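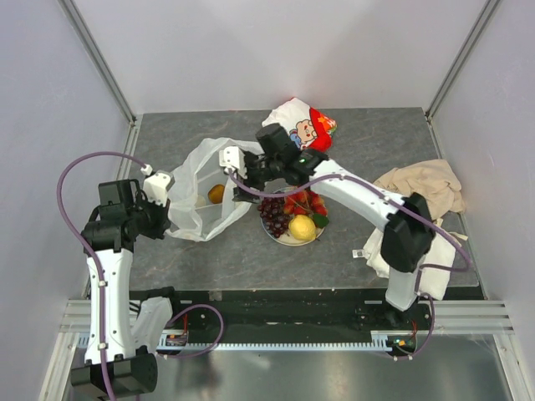 Ziter two-arm cell: bagging task with fruit and a plastic bag.

Ziter FAQ
Last updated Aug 6, 2020

What does the base kit include?
Two arms, two grippers with covers, the table, the enclosure and the control software. Household items are not supplied.

Can it handle thin plastic bags?
Yes, in two-arm mode. Both grippers work at the bag while it lies on the table. Start with grip force at 19 percent – higher values tear light film.

Do I have to clear the table between tasks?
No. Plates, cloths and packaged snacks may stay in the work area. Keep tall items out of the elbow sweep.

How are the cables routed?
Along the outside of each arm, with slack at the wrist. Check the clips every 60 hours of run time.

Is Skondia firmware supported?
Version 31 and later. Support for older versions ended in January.

Who do I contact?
Orders and lead times: Chrysanthi Karras, Gkikas. Spare parts and returns: Sheena Pollock, Dostetport depot. Have the serial number of each arm ready – they are listed separately on the packing slip.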